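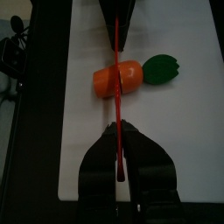 双腕による道具操作の学習手法「Wolulis」は、前回のご報告のときにはまだ名前も仮のもので、原理の説明に終始してしまい、ご担当の皆さまにはずいぶん抽象的な話を長々とお読みいただくことになりました。あれから机の前で手を動かす時間が増え、ようやく実物に即したお話ができるところまで来ましたので、今回はその点を中心に書かせていただきます。たとえば、おもちゃのにんじんを切る課題がございます。写真でいえば、黒い指二本で挟んだ赤い包丁が、橙色の胴に入った細い切れ目のあたりに重なって見える、あの位置関係がまさに私どもの悩みの種でして、人の目で見ると「もう合っている」と思えるところから、刃を下ろしてよいところまでには、思いのほか長い道のりがあります。刃のほうがにんじんの上を通っていますから、手首のカメラからは肝心の切れ目が刃で覆われやすく、近づけば近づくほど手がかりが減っていくわけです。本報告の前半はほとんどこの話だと思っていただいて差し支えありません。

# Bistmont計画 中間進捗報告

提出先：Ikomow財団 研究助成ご担当者様
取りまとめ：Tshepo Lekota（Bistmont計画 研究代表）

## 今期の要点

先にまとめを申し上げます。お忙しい方はこの節だけでもお読みください。

- 双腕の遠隔操作による教示データの収集が、計画していた課題についてひととおり終わりました。採用した教示は2279本です。
- 課題は7種類に整理しました。申請書の段階でお示しした一覧からは、名称と分け方が少し変わっています。
- Wolulisの評価を139回の試行で行い、成功は88回でした。
- 失敗の多くは、物に触れる直前の位置合わせに集中しています。来期はここに人手を割きたいと考えております。
- 予算の費目間の流用はありません。

数字だけを見ると、胸を張ってよいのか頭を下げるべきなのか、書いている本人にも迷いがあります。研究室の中でも意見が分かれました。ただ、評価のときの物の置き方を教示のときよりもはっきり広げてありますので、同じ置き方で測った場合より厳しい値になっていることは申し添えておきます。

## 手法の考え方

Wolulisの発想は単純です。二本の腕で道具を使うとき、人はたいてい片方で支え、もう片方で動かします。そして途中で役割を入れ替えます。瓶のふたを開けるときも、布を畳むときも、支える手と動かす手がいつのまにか交代していて、やっている本人はほとんど意識していません。

従来、私どもが使っていた模倣学習の枠組みでは、左右の腕の動きをひとまとめの長い数値の列として扱い、画像から一度に予測していました。これはこれでよく動くのですが、役割の入れ替わりのところで動きがぎこちなくなり、両方の腕が「動かす側」になろうとして道具を引っ張り合う、ということがたびたび起こります。見ていて少し気の毒になるような動きです。

そこで、画像と関節の状態から「いま、それぞれの腕がどの程度支える側にいるか」という量を先に推定し、その量に応じて動きの予測の仕方を変えることにしました。支える側に寄っている腕には小さな修正だけを許し、動かす側に寄っている腕には大きな動きを許します。役割に正解のラベルは付けていません。教示に記録された左右の指先の速度と、指の開閉の変化から、学習の途中で自然に分かれてくるようにしています。

申請書では、この役割を「支える」と「動かす」の二択で切り替えると書いておりました。やってみると、両手で一つの物を持ち上げて運ぶような動きで具合が悪く、現在は連続した量に改めています。査読者のお一人から申請の際に「二択で足りるのか」というご指摘をいただいており、そのとおりの結果になりました。早くにお気づきくださったことに感謝いたします。

## 教示データの収集

作業台の上には、おもちゃの台所用品や掃除道具を並べています。本物の道具を使うべきだという議論は今もありますが、刃のない包丁で学習の初期段階を済ませられるのは安心ですし、課題と課題のあいだの片付けも楽になります。操作する人は二組の操作用の腕を両手で動かし、それに追従して作業用の腕が動きます。慣れるまでは肩が凝ります。私自身も最初の週にずいぶん湿布の世話になりました。

収集で最も時間を取られたのは、ちりとりの課題でした。片方の指で縁をつまみ、もう片方の指で柄を押さえ、二本の腕で宙に浮かせたまま向きを変えるという動作です。つまむ位置が少し違うだけで重さのかかり方が変わり、操作する人によってやり方がはっきり分かれます。縁の側を先に持ち上げる人、柄の側で傾きを作ってしまう人、両方をそろえて静かに上げる人がいて、それぞれに理屈がありました。
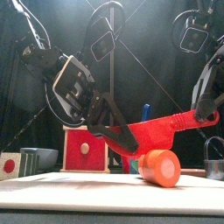 当初はやり方を統一するつもりで、手順書まで用意いたしました。ところが、手順書どおりに集めた教示だけで学習させると、物の位置が少しずれたときに立て直せなくなることが分かり、途中から各人のやり方をそのまま残す方針に切り替えています。ばらつきがあるほうが、役割の量を推定する部分にとってはよい材料になるようです。縁をつまむ側が支えになっている教示と、柄を持つ側が支えになっている教示の両方があることで、どちらの腕にも支える役が回りうるということを学べるのだと理解しております。

とはいえ、何でも残せばよいというわけでもありません。次のような教示は採用しないことにいたしました。

- 途中で道具を取り落とし、人の手で戻したもの
- カメラのいずれかの記録が途切れているもの
- 操作用の腕と作業用の腕の姿勢が大きく食い違ったまま続いたもの
- 課題は達成しているが、操作する人が「もう一度やり直したい」と申告したもの

最後の項目は少し甘いのではないかと、共同研究先のChatzigeorgiou研究所からご意見を頂戴しました。たしかに、本人の申告に頼る基準は再現が難しいところがあります。ただ、申告のあった教示を後から見直しますと、ためらいや余計な往復が多く、学習に入れると腕が空中で考え込むような癖がつきました。そこで今は、申告のあったものを別に保管し、来期に自動の判定と突き合わせる予定で残してあります。

## カメラの使い分け

画像は、左右の手首のカメラのほか、作業台を見渡す視点からも記録しています。どの視点がどの局面で効いているのかを調べるため、学習済みのモデルに対して視点を一つずつ隠し、予測がどれくらい崩れるかを見ました。

物を探して近づくまでの段階では、見渡す視点を隠すと大きく崩れます。指を閉じる段階になると手首の視点が効いてきます。ここまでは予想していたとおりでした。予想と違ったのは道具を持ったあとで、手首の視点はそれほど役に立っておらず、場合によっては隠したほうが動きが滑らかになりました。自分が握っている道具が画面の真ん中を占めてしまい、その向こうにある相手の物が見えにくくなるためだと考えています。

この結果を受けて、道具を持っている側の腕については、もう片方の腕のカメラの画像に重みを置く仕組みを加えました。相手の腕から見てもらう、という形です。研究室では「横から見ていてもらう方式」と呼んでいて、論文に書くときにはもう少しきちんとした名前を考えなければなりません。

にんじんの課題では、この仕組みを加えたことで、刃が切れ目から横にずれたまま下りていく失敗が目に見えて減りました。一方で、両方の腕が塞がっている課題では効果が薄く、両手で一本の物を支えるような動きではほとんど差が出ていません。どちらのカメラも手もとの物で視野を取られますので、当然といえば当然なのですが、期待していただけに少々がっかりいたしました。

## 両端を持つ動作について

細長い物の両端を左右の指で持ち、水平に保って動かすという動作は、申請書には入っておりませんでした。追加したのは、役割の量が連続であることの意味が一番よく現れるのではないかという、Chatzigeorgiou研究所の皆さまからのご提案によるものです。 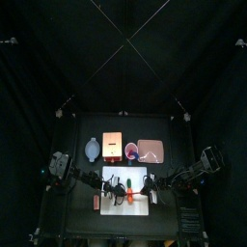

この動作の難しさは、左右の腕のあいだの距離が物の長さで決まってしまうところにあります。片方だけが先に進めば、もう片方は引かれるか、指の中で物が滑るかのどちらかになります。従来の枠組みでは、左右の予測の小さな誤差が積み重なって、しばらくすると片側の指から抜け落ちることが多くありました。Wolulisでは、二本の腕の役割の量がほぼ拮抗した値のまま推移し、互いに相手の遅れを待つような動きになります。

面白いことに、向きを変える場面になると値が少しだけ傾き、内側になるほうの腕が支える側に寄ります。この振る舞いは設計に入れたものではなく、教示の中にあった人の癖を拾ってきたものと見ております。同じことが別の操作者の教示だけで学習させても現れるかどうか、まだ確かめておりませんので、今の段階で強いことは申し上げられません。

力の計測を行っていない点も、正直にお伝えしておかなければなりません。指先に力のセンサーがあれば、引っ張り合いが起きているかどうかを直接測れます。現状では関節のモーター電流から推し量っているだけで、この推定には摩擦の影響がかなり混じります。先ほど「待つような動き」と書いたのも、姿勢の記録から見た印象の域を出ません。

## 評価の結果

評価では、物の位置と向きを毎回変え、あらかじめ決めた時間のうちに課題を終えられたものを成功といたしました。途中で人が手を添えたものは、その後うまくいっても失敗に数えています。139回の試行のうち88回が成功です。

残りの失敗を一件ずつ映像で見返し、おおまかに性質で分けました。

**接触の直前で止まってしまうもの。** もっとも多く見られました。道具は正しく持てていて、相手の物の近くまで来ているのに、そこで細かい往復を繰り返し、時間切れになります。冒頭で申し上げた、切れ目が刃で覆われやすい問題と根は同じだと考えています。

**持ち方が浅いもの。** ちりとりの縁や柄のように、つまむ場所の形が一様でない物で起こります。持ち上げた瞬間は保っていても、向きを変える途中で指の中で回ってしまいます。指先の当て物を柔らかい素材に替えることで、かなり改善する見込みがあります。

**順序を飛ばすもの。** 数は少ないのですが、見ていて一番驚かされる失敗です。まだ道具を持っていないのに、持っているかのように動作を始めます。教示の切り出し方に問題があった可能性が高く、記録の先頭部分を点検しているところです。

役割の量を使わない従来の枠組みとの比較も並行して進めています。予備的に見た限りでは、役割の入れ替わりを含む課題で差が大きく、片腕だけで済む動きの多い課題ではほとんど変わりません。比較の試行がまだそろっていないため、数値は次回のご報告に回させてください。中途半端な値を先にお出しして、あとで訂正するようなことは避けたいと思っております。

## うまくいかなかったこと

助成をいただいている立場としては書きにくい節ですが、次に同じことを試みる方のためにも残しておきます。

ひとつは、役割の量を言葉の指示から決めようとした試みです。「右手で押さえて」といった短い文を与え、それで左右の役割を固定できないかと考えました。短い動作ではそれなりに従うのですが、課題が長くなると、指示に従おうとする力と教示に従おうとする力がぶつかり、かえって動きが不安定になります。ひと月ほど粘ったあと、今期は見送ることにしました。

もうひとつは照明です。白い作業面は物の輪郭が出やすく、都合がよいと思って選んだのですが、つやのある物の照り返しや腕の影の落ち方が予測に影響することが後から分かりました。影の向きだけを変えた条件で試すと、つかむ位置がずれることがあります。現在は学習のときに画像の明るさを大きく揺らして対処していますが、影そのものの形までは揺らせていません。収集を始める前に気づくべき点で、反省しております。

## 来期の予定

来期は、接触直前の位置合わせに的を絞ります。具体的には、止まってしまった場面だけを取り出し、人がそこから引き継いで完了させる形の短い教示を集めます。課題を最初からやり直すより操作する人の負担が軽く、同じ時間で多くの場面を集められるはずです。

あわせて、指先の当て物の試作と、従来の枠組みとの比較の試行を進めます。当て物はChatzigeorgiou研究所に形状の検討をお願いしており、最初の試作品が12月に届く予定です。届き次第、ちりとりの課題から取り替えて試します。

データの公開についても、ご担当者様からお問い合わせをいただいておりました。採用した教示は、書式を整えたうえで計画終了までに公開する方針に変わりはありません。操作した人の音声が一部の記録に入っていることが分かりましたので、公開の前に音声をすべて取り除きます。独り言が思いのほか多く、聞き返していると励まされるようなものもあるのですが、これは研究室の中にとどめておきます。

## お願い

力の計測について、来期の予算の範囲内で指先のセンサーを一組だけ試せないかと考えております。消耗品費の残額で賄える見込みですが、物品の性質上、備品に当たるかもしれません。費目の扱いについてご助言をいただけますと幸いです。見積書は別途お送りいたします。

また、もしご都合がつきましたら、一度実験室にお越しいただければと存じます。紙の上では止まっているように書いた動きも、実際に横でご覧になると、どこで迷っているのかがよくお分かりいただけると思います。午後のほうが機材が温まっていて安定しておりますので、午後2時以降でご相談させてください。

Tshepo Lekota
Bistmont計画 研究代表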